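2022-04-27

**Bindery and paper store: humidity, paste and the July deadline**

Entry follows on from the previous one on the Jeretdale ledgers. Copies to the reading room and to the store.

The relative humidity in the paper store was outside the permitted band again when the room was opened. The chart shows a slow climb through the night and no sharp step, which suggests the building and not the door. The dehumidifier had a full tank and had switched itself off. The tank was emptied and the machine restarted, and the reading was back inside the band before the midday break. It is the second such stoppage this month. A permanent drain to the sink has been requested before and is requested again here.

No ledger was moved from the store during the high reading. Colleagues are asked to keep to this. A volume taken from damp air into the dry air of the workroom will lose moisture at the edges first, and the boards on the Jeretdale set are already pulling away from the text blocks.

**Jeretdale ledgers, condition**

The survey of the set is now complete. It runs to 394 volumes, of which the greater part are half-bound in calf over marbled boards, with the remainder in plain cloth. The calf has gone to powder along the joints on nearly all of the earlier volumes. The cloth ones are dull but sound, and it is proposed that they receive a dry clean and a box and nothing more.

Volumes with both boards detached have been given a red slip. Volumes with one board detached have a yellow slip. A volume with no slip has been examined and passed for reading room use on foam wedges. Slips are to be placed inside the front board and never under the tapes, where they work loose and leave an acid mark if forgotten.

Some of the ledgers contain loose matter: receipts, pressed blotting paper, one long run of rainfall notes kept by a clerk on the backs of printed forms. All loose matter stays at the opening where it was found until the cataloguer has recorded the page. Two items were found out of place at the front of a volume and cannot now be returned to their openings with any confidence. A pencil note has been left on the folder to that effect.

The iron gall ink is in better order than was feared. There is haloing on the heavier strokes, particularly in the column totals, where the clerk appears to have gone over his figures a second time. No cracking through the sheet has been seen except at a handful of corners. No wet treatment is proposed for any inked leaf.

**Paste**

Three batches of wheat starch paste were made and compared. All were cooked from the same sack, with the same water, and differ only in the length of the soak before heating.

| Batch | Soak | Result on test strips |
|---|---|---|
| A | none | Lumpy after sieving twice. Poor tack. Rejected. |
| B | 1 hour | Smooth, adequate tack, slight cockling on thin tissue. |
| C | overnight | Smooth, good tack, least cockling. Preferred. |

Batch C should be taken as the standard from now on. It must be put to soak the evening before it is wanted, and the pan labelled, as an unlabelled pan of starch was poured away last week by someone who quite reasonably took it for washing water.

The paste keeps for 12 days in the refrigerator under a thin layer of water. After that it should be thrown out whatever it smells like. The date of cooking goes on the lid and the side of the jar, both, because lids get swapped.

A trial was also made of the ready-mixed dry paste supplied by Yatsenko. It is convenient and it does go smooth with very little effort. On the test strips it dried stiffer than any of our own batches and the repair could be felt with a fingertip. It may be useful for lining spines, where some stiffness does no harm. It is not recommended for leaf repairs. The remainder of the sample has been sealed and put on the shelf above the board cutter.
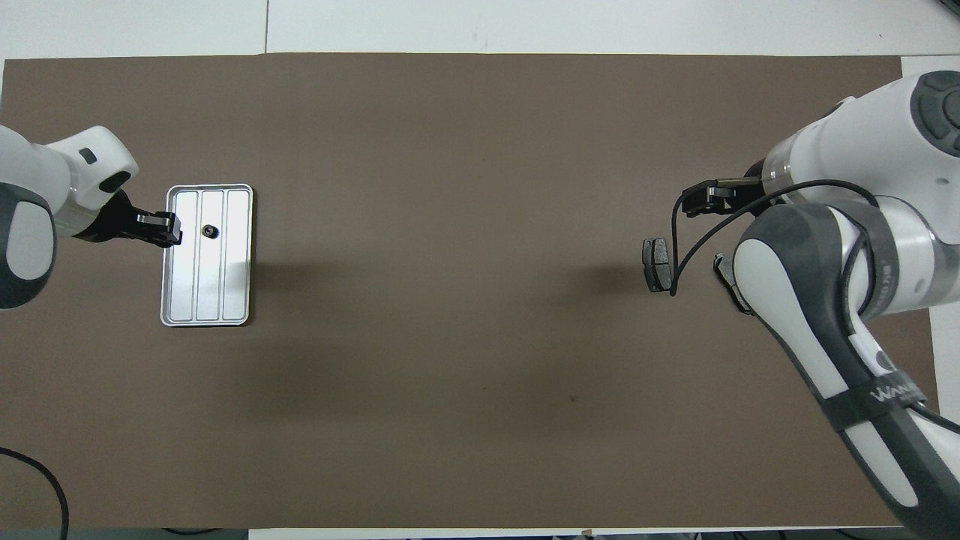 Repair tissue is a separate difficulty. The lightest weight is nearly finished and the supplier has given no firm date for more. Until it arrives, the lightest weight is reserved for repairs that cross writing. Tears in blank margins are to be mended with the next weight up, toned if necessary. Offcuts longer than a finger should go back in the drawer and not into the bin.

Toning was carried out on one batch of the heavier tissue with diluted acrylic colour. The first sheet was too yellow by daylight though it had looked correct under the lamps. The second had a touch of grey added and sits well against the ledger paper in both. The recipe has been written on the inside of the cupboard door, beneath the older one for the Drindunitz maps, which should be left as it is.

**Boxes**

The quotation from Zireck for made-to-measure boxes has been received. It covers the cloth-bound volumes only and comes to £1,142, delivery included. The price is fair. The difficulty lies with the measurements, since their form asks for height, width and thickness to the nearest millimetre and several of our volumes are thicker at the fore-edge than at the spine. The form has no place for a second thickness.

The following is proposed for the measuring:

- Take the thickness at the thickest point, with the volume closed under its own weight and no hand pressure.
- Where boards have warped, measure over the warp.
- Record the spine thickness too, in our own notes, even though Zireck do not ask for it.
- Do not add an allowance. Zireck add their own, and the two together gave us the loose boxes on the previous order.

That previous order is worth recalling. Fifteen boxes were returned by us and remade, at our cost, and the volumes spent the whole of that winter in wrapping paper. The fault was ours. A second person should read the figures back before the form is sent.

Volumes that are waiting for a box are to be wrapped in acid-free paper and tied with flat cotton tape, bow at the fore-edge. Knots on the spine leave a dent in soft calf and have done so on at least one volume already.

**Board reattachment, first trial**

One red-slip volume was chosen for trial, being the least important of those in that state (a duplicate rate book, with the better copy held elsewhere). The detached boards were put back with a joint of toned tissue outside and a strip of plain linen inside. The linen was pasted with batch C and left under light weight.

The front board opens well. The back board is tighter than it should be and lifts the last few leaves with it. On examination the linen had been set too far into the joint. It was lifted with a damp poultice and will be reset a little further out once dry. No leather was disturbed, though some powder was lost from the tail cap during handling, and the rest was consolidated before going any further.

For the next volume, the consolidant should be applied first and left to dry fully before the boards are touched. It darkens the calf slightly. The change was thought acceptable by all who looked at it in daylight.

Time taken was longer than allowed for in the plan. At this rate the red-slip volumes will not be finished by the end of July, and the reading room should be told so now. An alternative would be to tie the boards on with tape for the time being and to issue those volumes only on request. This would satisfy the lender and would leave the repair budget for the volumes most in demand. A decision is needed before any further linen is ordered.

**Equipment**

The small nipping press has developed play in the screw. It is safe to use for light work but does not hold pressure evenly, and the left-hand side of a text block comes out a little thicker than the right. It should be kept off anything that matters until it has been looked at.

Scalpel blades are low. Bone folders are to be returned to the rack; two are missing. The good brass weights, with the covered bases, are for objects. The bare ones are for holding down patterns and card.

**Outstanding**

- Drain for the dehumidifier: request to be sent again, with a copy of the chart.
- Lightest tissue: ask a second supplier for a price and a date.
- Zireck form: measure, read back, send.
- Reset the back board on the trial volume.
- Put batch C to soak tonight.
- Ask the reading room which red-slip volumes have been called for since the set came in, and how often.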